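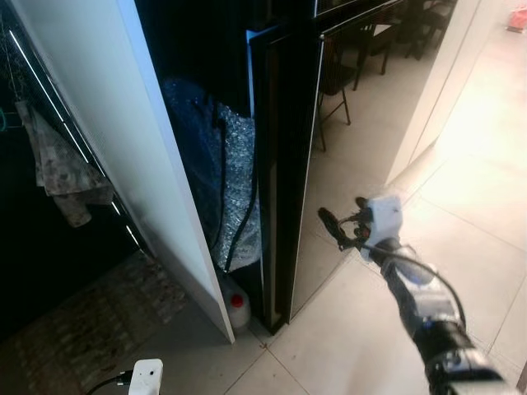

One reader of our draft, from Voline, objected that a rule about cupboard doors belongs in a furniture manual and has no place in a paper on robot safety. We kept the rule. The objection does deserve an answer, though, and the answer is less flattering to the existing guidance than we had hoped.

4.2 Opening doors in lived-in rooms

The Jeldale guidance, which most home trials in our sample claim to follow, treats a door as a hinged panel with a handle and a known swing. It asks the operator to record the width of the door, the direction it opens and the force needed to move it. It says almost nothing about what is behind it. Figure 3 shows why we find this hard to accept. The dark door is ajar, with bubble wrap filling much of the gap, a cable hanging in front of the wrap and a jug with a red cap standing on the floor at the base of the opening. A form completed to the letter of the guidance would mention none of these.

Figure 3. Gripper directed toward a dark glossy door standing ajar. A black cable hangs inside the opening.

We reviewed 251 door-opening attempts logged under the Trunell protocol, which adopts the Jeldale form without changes. In 9 of them the operator pressed stop after the gripper or the door touched a stored item. All nine had been passed as ready by the pre-task check. Supporters of the protocol may call this a low number. We are not convinced, as the log has no field for contact that did not lead to a stop, and nobody can say how many of those there were.

Glossy surfaces are a second weak point. The guidance asks for "adequate lighting" and leaves the word adequate to the reader. On a shiny panel, chairs and table legs may be reflected or seen through the surface, and an operator working from a head camera may not be able to tell which. More light does not settle the question and can make it worse. Khasawneh, the only vendor checklist we found that raises the matter, tells operators to "take care," and we doubt that this has ever stopped an arm.

We therefore suggest the following wording, with no great faith that wording alone will change much. Before the first motion, the operator should look into the opening and list every cable, container and soft wrapping within reach of the gripper. Hanging cables should be moved by hand or the task put off. If the contents cannot be seen, the door should be opened by a person. In our own trials this check added up to 4 minutes per door, and two sites dropped it once our visits ended in October.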